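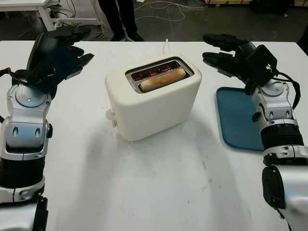

Docs > Koppel Task Set > Method Guide > Section 2: Toast Task

Overview Setup Recording Scoring Downloads

27 November 2020 – Fares Masri

2.1 Purpose

This section covers one trial of the toast task, from a bare table to a saved recording. The method compares two policies on the same two-arm robot. Policy A was trained on single-arm clips only. Policy B was trained on the full set of 3,775 clips, which includes two-arm work.

2.2 Setting up the table

1. Move both arms to the rest pose and engage the hold.
2. Put the toaster in the center of the white table, with the cord running to the far side.
3. Lay the blue tray to the right of the toaster, within reach of the right hand.
4. Check that both hands open and close fully. Cables at the wrists must hang free through the whole turn.

Note: Small marks on the tabletop do not affect results. Do not repaint or cover the surface between trials, or the head camera will need a new baseline.

2.3 Running a trial

1. Load the bread and switch the toaster on.
2. Start the recorder, then release the hold.
3. Start the policy. Do not speak to the operator at the stop button until the trial ends.
4. End the trial when the bread is on the tray, or when the step count reaches 780.
5. Save under the trial number and write the policy letter in the log.

CAUTION: The slots glow red while the toaster is on. Fingertips must not enter them. If a finger drops below the metal rim, press stop and score the trial as a failure.

CAUTION: Stay on the far side of the table while the arms are live.

2.4 Scoring

Score a success only if the bread reaches the tray in one piece. A dropped slice is a failure, even if the robot picks it up again. Povilas Paulauskas scores all trials from the recording without seeing the policy letter – the log stays closed until he is done.

Trials with a lost camera feed are run again. See Section 3 for the Evside file layout.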